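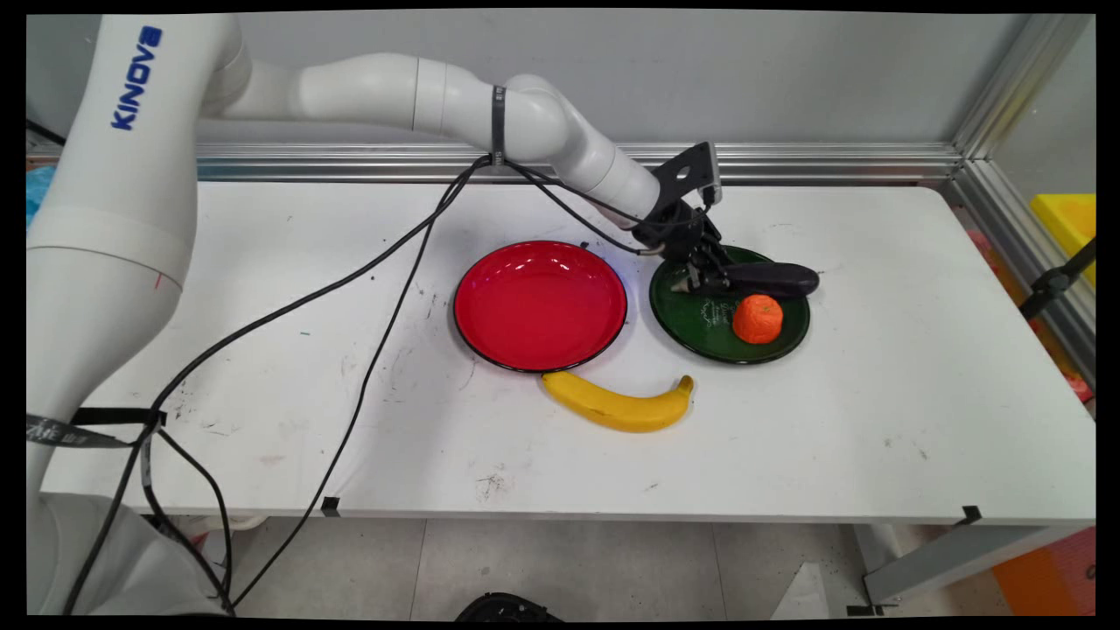
Melahat Canpolat
April 7, 2021

Right, I have been promising a few of you this for ages, so with a cup of tea next to me and the washing up ignored, a little thread on why my fruit and veg live on plates now and the big fruit bowl has gone up on top of the wardrobe.

I loved that bowl, I should say. It was my aunt's, it came home with me on a coach from Luvov wrapped in two jumpers, and it looked wonderful when it was full. But it was deep, and whatever went in first stayed at the bottom until it had turned into something you had to lift out with kitchen roll. Tangerines were the worst for it. One goes soft underneath and quietly takes its neighbours along.

So in January I started putting things out on plates, one layer only, nothing on top of anything else. If it doesn't fit on the plate it goes in the fridge or it gets eaten standing up (I do a lot of that).

Green plate is for things that need using soon. Red plate is for things that can wait. I know, I know, half of you will say it should be the other way round, like traffic lights, and my brother-in-law Recep Kırmızıgül has told me so at every visit. In my head green means "go on then, eat it". It has stuck now and I am not changing it!

The red plate spends a good part of the week empty, by the way, and I've stopped fretting about that. It used to feel as if an empty plate on the side meant I'd forgotten the shopping. Now I just think, good, we're eating what we buy.

Bananas don't get a plate. They go straight on the table, a bit away from everything else, as they hurry the other fruit along if you let them sit close. Mine are never more than a hand's width away, if I'm truthful, because my table isn't big, but even that seems to help. If you have a hook, use the hook. I had one and it fell over every time somebody took the last banana but one.

Now, aubergines. People are always surprised I keep them out with the fruit, and I was brought up to do it, so it took me years to notice that others don't. They don't like a very cold fridge - you get brown pitting on the skin and the inside goes spongy. A cool kitchen for a day or two suits them nicely, and on the green plate I can't forget I've got one.

When you're buying them, pick them up before you look at them too hard. You want one that feels heavy for its size, with tight skin that springs back when you press it. The light ones that look so big and handsome are often all seeds. At Bilgin, the greengrocer near us, they let you choose your own as long as you don't go pressing every single one, and I have been told off for that, quite fairly.

And what do I do with them... Mostly I cut them thickly, salt them if I've got the patience, brush with oil and roast them until they slump, then yoghurt and garlic over the top. My mother fried hers and they were better. I'm not going to pretend otherwise, but I don't like cleaning the hob.

Somebody asked me about tangerine peel. Yes, I save it! I dry it on the radiator on a bit of paper, and then it goes in a jar and into tea, or into the pan when I'm making rice pudding. Do give the fruit a good wash first, and if they've been waxed, just enjoy the inside and leave the peel be.

As for the plates themselves, please don't go and buy anything special. Any plate with a bit of a rim will do, so the round things don't roll off when you knock the table. I do think a bright colour earns its keep, though. On a white table, a pale plate with a lemon on it somehow disappears for me, and I'll walk past it all week. Put the same lemon on red and I see it from the hall.

Last thing, as my tea's gone cold. The post I wrote about the bowl in winter had over 154 replies, and a good many of you wanted to know what to do with pears. I still don't know! I put them on the red plate, they're hard for days, I move them to the green one and they've gone. If anyone's got a system for pears, please put it underneath and I'll try it on the next lot.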